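# Jinar and Corkska still haggling over Wirnska loan

So the talks are back on, and I've been refreshing my phone like a teenager since breakfast.
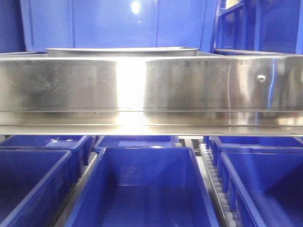 If you missed the first round, Jinar want to keep their on-loan left winger for good, and Corkska, who still have him under contract, would like a proper pile of money for the privilege. The two clubs sat down again this morning in Wirnska, where Jinar play their home games, and the meeting ran right through lunch. I'm told the mood was friendly. I was told that last time too, and they left without agreeing on anything!

The sticking point is the buy option. It was written into the loan deal back in January, and it only kicks in if the player gets 2 more starts before the end of the season. Jinar's coach has had him coming off the bench lately (a tight hamstring, according to the club), so there's a real chance he falls short. If that happens, the agreed price goes out the window and Corkska can ask for whatever they like.

Jinar would rather settle it now. Their offer, as I understand it, is to pay the fee in four installments with a slice of any future sale going back to Corkska. Corkska like the slice. They don't like the installments. They've got a stand roof to pay for and they want most of the cash up front, and I can't say I blame them — anyone who sat through the home game against Oosthuizen in that rain would hand over the money themselves.

And here come Oosthuizen again, by the way. They've asked to be kept informed, which in my experience means they'll wait for the other two to fall out and then turn up with a checkbook. They tried for him last summer and got as far as a medical before the whole thing went quiet. I still don't have a good answer for why.

What does the player want? He hasn't said a word in public, but he's renting a place near the training ground in Wirnska and his family has moved over, so draw your own conclusions. On the field he's been a bit of a mixed bag. He's played 391 minutes for Jinar since the move, mostly out wide, and he has plenty of assists and not a single goal. I don't mind that as much as some of you do (I've read your emails, all of them, even the rude one about the corner kicks). He stretches teams. Watch what happens to the opposing right back after an hour of chasing him around.

The traveling fans seem sold, anyway. There were 102 of us on the buses to the last away game and his was the only song that made it all the way home, with at least one verse I can't print.

Both sides are due to talk again by phone this evening, once Corkska's board has gone over the new numbers. Jinar want an answer before the window opens in June, and the coach has already said he won't plan preseason around a maybe. If there's no deal, the player goes back to Corkska when the loan runs out in May and everybody starts from scratch.

I'll update this page if I hear anything after the call.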